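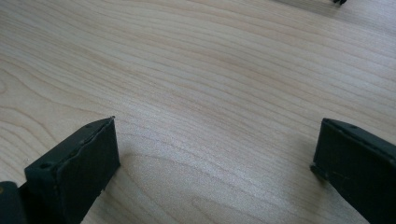 16 de marzo de 2026
Por Gayan Kanagaratnam

Parte 2: preparar la superficie y dar el aceite

Si vienes de la parte anterior ya tienes la mesa montada, las patas bien apretadas y, supongo, unas ganas tremendas de poner encima el portátil y la taza de café. ¡Aguanta un poco! Yo estrené mi primera mesa Saltunow sin tratar el tablero y a la semana tenía un cerco de taza que me costó media tarde de lija. Así que vamos a hacerlo con calma, que además es la parte más agradecida de todo el montaje.

Lo que cuento vale para los tableros de madera que se sirven en crudo. Si el tuyo venía ya barnizado de fábrica (lo pone en la etiqueta de la cara inferior), sáltate esta sección y vete a la de limpieza, porque el aceite no va a penetrar y te quedará una capa pegajosa muy desagradable.

Lo que necesitas

El aceite Arinside mate, el bote pequeño te sobra. Lija de grano 180 y de grano 240. Un taco de corcho o de goma para sujetarla. Trapos de algodón que no suelten pelusa (una camiseta vieja va de maravilla). Guantes de nitrilo. Y un cubo metálico con agua y tapa, que luego explico para qué.

Lijar

1. Pasa el aspirador con el cepillo blando por todo el tablero, cantos incluidos.

2. Humedece un trapo con agua, escúrrelo muy bien y pásalo una vez por la superficie. La fibra se levanta y la notarás un poco áspera al tacto. Es lo que buscamos.

3. Deja secar hasta que no notes nada frío al poner la palma. En mi casa, en agosto, es un momento; en invierno yo lo dejo hasta después de comer.

4. Lija con el grano 180, siempre a favor de la veta y sin apretar. En los sitios donde la veta hace curvas no te pongas a perseguirla con la lija, sigue la dirección general del tablero y ya está.

5. Quita el polvo y repite con el 240. Mata también las aristas de los cantos con un par de pasadas suaves, que luego los antebrazos lo agradecen un montón.

6. Aspira otra vez y remata con un trapo seco.

Nota: si tienes una lijadora orbital, úsala solo con el 180 y termina a mano. Yo me confié con la mía y me dejó unos remolinos que no vi hasta que el aceite los sacó a relucir.

Dar el aceite

7. Ventila. El Arinside no huele muy fuerte, pero en una habitación cerrada acaba cargando.

8. Remueve el bote con un palito hasta el fondo, sin agitarlo (si lo agitas se llena de burbujas).

9. Echa un chorrito en el trapo y extiéndelo a lo largo de la veta, en capa fina. Más fina de lo que te pide el cuerpo, de verdad. Empieza por la cara de abajo si puedes dar la vuelta al tablero, y así aprendes con la parte que no se ve.

10. Espera 9 minutos y retira con un trapo limpio todo lo que no se haya absorbido. Todo, sin dejar brillos ni charquitos en las esquinas.

11. Deja secar hasta el día siguiente y da la segunda mano igual que la primera. Con dos manos yo me quedo tranquilo para un escritorio. En la mesa de la cocina le di alguna más, manías mías.

PRECAUCIÓN: los trapos empapados en aceite pueden calentarse y arder solos si los dejas arrugados en un rincón o en la basura. Mételos en el cubo con agua en cuanto termines, ponle la tapa y llévalos al punto limpio. Esto va muy en serio, no lo dejes para luego.

PRECAUCIÓN: no uses lana de acero en maderas claras. Se quedan hebras metidas en el poro y con la humedad te salen puntitos grises que ya no se van.

Montar los accesorios

Cuando el aceite ya no manche un papel blanco apretado contra la madera, puedes colocar la bandeja de cables Addo. Va por debajo, con los tornillos cortos de la bolsita Peller. Ojo, que en la misma caja vienen otros más largos para las patas y esos atraviesan el tablero. Te lo digo con conocimiento de causa y con un agujero tapado con masilla.

Presenta la bandeja, marca con lápiz, haz un taladro guía poco profundo y atornilla a mano. Si pides una bandeja de recambio, la referencia que yo tengo apuntada es la 1.292.

Los primeros días

Durante la primera semana usa posavasos, limpia solo en seco y no arrastres nada pesado. Tampoco dejes un cuaderno o un mantel quieto en el mismo sitio si le da el sol, que la madera clara cambia de tono y se te queda el rectángulo dibujado. Si cae agua, sécala con toquecitos y sin frotar.

Para las manchas, los arañazos y el repaso anual, sigue en la parte 3.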